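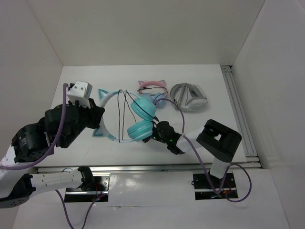

Clalluvano Two-Arm Demo Cell
Benchtop handling cell for soft and awkward goods
Order code: 1376

Overview
The Clalluvano is a benchtop cell with two arms mounted on a common front platform. It is meant for goods that bend, fold or trail a cord, such as headphones with the cable attached. Prorent supplies the cell for rental, for purchase and for on-site demonstration.

Configuration
Arms: two, left and right, each on its own black mounting plate
Work surface: flat, matte white
Frame: aluminum rail along the front edge of the table and along the right side
Enclosure: plain white walls at the back, left and right; side walls angled
Cabling: external, purple, run along the arms
Control software: Ziva, with demo task set
Payload per arm: 465 g
Supply: 100 to 240 V AC

Demonstration at the Nolte showroom
The cell can be seen at work by appointment. A visit lasts 90 minutes and is limited to 11 people. The standard task is headphone handling. Cat-ear models are used along with a plain folding pair, as the ears and the hanging cables make it hard to find a clean grip. One arm holds the set near the ear cups while the other works at the headband.

The order of work is as follows:
Safety briefing and cell start-up
Headphone handling at normal speed
The same task at reduced speed, with stops on request
Visitor goods, if sent ahead
Questions on setup, service and rental terms

Visitors may send up to three items of their own. Items must reach the showroom five working days before the visit and must fit on the table with both arms at rest. Glass, liquids and powered goods are not accepted. Results on visitor goods are shown as they come; no tuning is done beforehand unless a paid trial has been booked.

Booking and availability
Visits run through the end of January. Showroom parking is at the rear of the building. Rental units ship on one pallet with the arms removed; allow half a day for assembly and calibration. The enclosure walls are included in the rental price. Spare gripper fingers are ordered separately.

Page last revised 12/20/19. Specifications may change without notice.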